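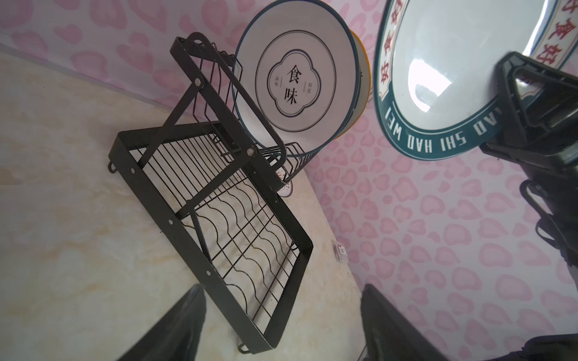
Folding black rack, small plates upstairs, big bowl still to find a home

Two-tier folding dish rack — is it me or is it the rack?

Posted by Listhorpe_Lou, December 8, 2019

I have bought a folding dish rack against my better judgement and I'd like to know whether I'm using it wrongly or whether the design is as daft as I suspect. It's black metal. There's an upper part with a row of bent wire dividers for plates, and a bigger tray with straight wires and wavy ones running across them. The two halves are hinged with a diagonal arm and pivot bolts, so in theory it folds flat when you've finished. The shop was very keen on the folding. I fold it perhaps twice a month.

Plates in the top row are fine, I'll give it that. My white one with the blue rim sits in a slot quite happily with a yellow-rimmed one behind it. The trouble is anything bigger or deeper. I have a large white bowl with a green rim, HAO SHI HAO WEI printed round it, and every way of putting it in seems to be the wrong way. Upright, it leans on its neighbours. Upside down on the tray, it takes up the space of everything else I've washed and I get a ring of water trapped under the rim.

The leaflet says the rack "holds a full family wash". Whose family? There are two of us and I still end up with a tea towel spread on the worktop.

What I'd like to know:
- is the wavy wire meant to hold bowls, or is it decoration?
- will leaning a glazed plate on bare-looking metal mark it in the long run?
- is there any point in the little hooks?

Please don't tell me to buy a dishwasher. I had one for 11 years and didn't trust that either.

Sipho Jacobs
Member, 3167 posts

I've had a rack much like yours since July and I'd been through two others before it, so take this as one person's grumbling.

The wavy wire does something, but less than the box makes out. On mine a bowl will sit in the dips on its edge if you tilt it, open side facing you and slightly down. It has to be a smallish bowl. Anything as big as yours I'd stop trying to slot in at all. Wash it last, let it drip upside down over one corner of the tray so part of the rim hangs over a gap, then dry it by hand and put it away. I know that defeats the object of owning a rack. I don't think there's a rack at this price that does better, whatever the reviews say, and I have read far too many of them.

Load the top row from the hinge end outwards and check the arm is fully open before you put any weight on it. Mine can be left a touch short of open and look perfectly all right. I lost a saucer finding that out.

As for marks, I wouldn't worry about the coating while it's whole. Once it chips, and they do chip, you get rust spots on the wire and then brownish smears on the china. The smears came off mine with bicarbonate of soda and a damp cloth. Check the underside of the wires every few weeks.

Hooks: no idea. I hang the bottle brush on one. I doubt that's what they're for. 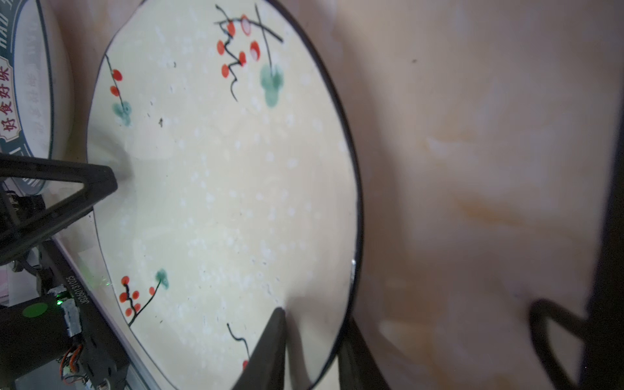
Large painted plate

Dikia80

I'd argue with Sipho on one thing, which is big plates. People always say the dividers will take a dinner plate and perhaps they will, but if you've got a wide hand-painted one (cream, dark edge, red berries on black twigs, that sort of thing) I would not be sliding it between wires twice a day. I can't prove it does harm. I can't prove it doesn't either, and you don't always know if the painting is under the glaze or on top of it. Run a fingertip over the berries. If you can feel them standing up, be careful.

I wash mine singly in a plastic bowl, stand it against the tiles on a folded cloth and dry it straight after. Takes a minute.

Also, those stands that claim to be "ceramic safe", the Ruditz one in particular. I paid extra for it and the feet fell off. Safe for whom?

Naidoo_115

just get a wooden one, they go mouldy but at least they don't fold up on you

Listhorpe_Lou

Thank you Sipho, the arm was not fully open. I'm not convinced that was the whole problem but the top row is steadier. The bowl is still on the tea towel. Dikia80, I tried the fingertip test on my big plate and I couldn't decide.

Contact us | Copyright 2019 | Back to top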